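Search this blog
Search

The Great Spice Shelf Sort-Out

April 10, 2022

So I finally did it. The spice shelf has been bugging me since February, when I reached for cumin in a hurry and a whole avalanche of little paper packets came down on the stove (and on me!). I had bags held shut with clothespins, bags inside other bags, and two kinds of paprika I couldn't tell apart. My friend Esi Adjei came over, opened the cabinet, closed it again and said she'd put the coffee on.

We hauled everything out and started moving the powdery stuff into jars with white lids. I'd been going back and forth on jars forever – matching or not matching, big or small – and in the end I went with lids that look good next to each other and stopped fussing over the rest.
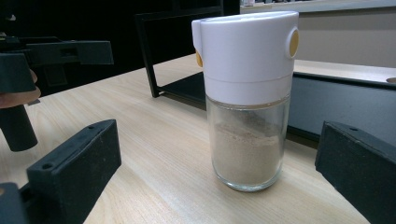
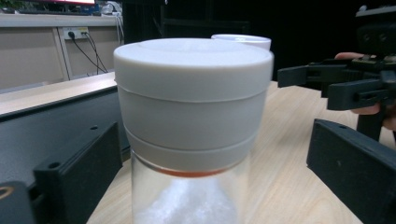 Tan powder in the first one, with the yellow buttons on the lid, and white in the second.

My one real tip is to use a funnel, or roll up a piece of paper if you don't own one. I skipped it for the first jar and ended up wiping down the whole counter, then sneezing for 5 minutes straight. Also, label as you go! Esi wanted to do all the labels at the end and I had to put my foot down, because I know myself and I would absolutely put garlic powder in a cake.

The whole seeds are still in their bags, and the bay leaves need something taller. I'm going to look for that next weekend, and Esi has already claimed my extra paprika.

– Sena Kpodo

74 shares
5 comments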